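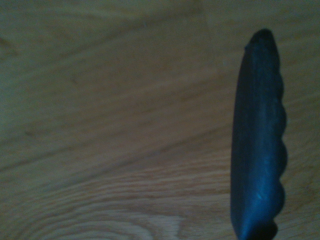 Wood grain, up close.

1/ The Midtbø school district wants to put the Pinum app on every student tablet, grades three through eight. The board votes in May. I read the contract over the weekend and want to put the main points in one place.

2/ Pinum asks kids a short set of questions each morning. How did you sleep, how are things at home, is anyone bothering you. The answers go to the teacher, the counselor and the vendor, a company called Raltel.

3/ The district has 3,945 students. The pilot covered 58 of them, all at Plollari Elementary. I asked for the pilot results and got a one-page summary with no numbers about the kids in it. It says teachers found the app easy to use.

4/ Consent is opt-out. Parents get one email with a link to a form, and they have 30 days to fill it in. If you miss the email, your child is enrolled. There is no paper copy.

5/ Section 6 of the contract lets Raltel keep "de-identified responses" after a student leaves. It does not say for how long. It does not say who checks that the names are really gone.

6/ I wrote to the superintendent, Helge Westerberg, and he answered the same day, which I appreciate. He says counselors are stretched and this will help them find kids who need a talk. I believe he means it. He did not answer the question about how long the data is kept.

7/ Ragnvald Sjögren is the only board member who has asked for a change so far. He wants opt-in, and he wants parents to be able to see the question list before it goes live. Both seem like low bars to me.

8/ Someone asked about cost. The first year is free. After that the contract says the price is "to be agreed." I would not sign that for a copier.

9/ A few people have told me the schools already ask kids how they're doing. Yes, and I'm fine with that. My daughter's teacher asks her at the door. Nothing gets stored when she does.

10/ The petition for opt-in is at the front desk of the library. The goal is 2,000 signatures. You have to live in the district to sign, and both parents in a household can sign separately.

11/ Public comment is at the start of the meeting, 6:30 pm, high school cafeteria. Three minutes each. Sign up at the door.

12/ Correction to 4: the email went out to the first address on file only. If your family has two, check both.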